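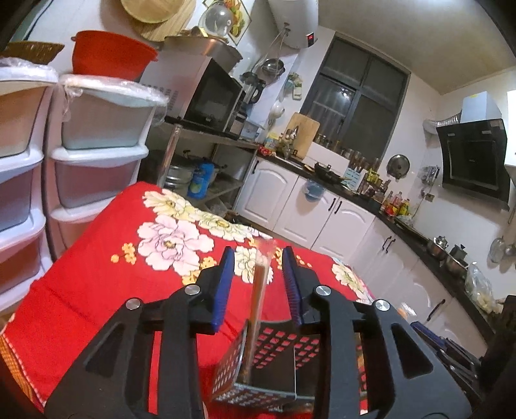
How to Request a Carer's Assessment

Any adult who looks after a relative at home may request an assessment from the Hedarov Care Office.

1. Complete Form 42, available at the Sillano reception desk.
2. List the tasks you carry out each week — meals, bathing, medication, night calls.
3. Return the form in person or by mail.

The office replies in writing within 23 days. Carers who disagree with the decision may request a review.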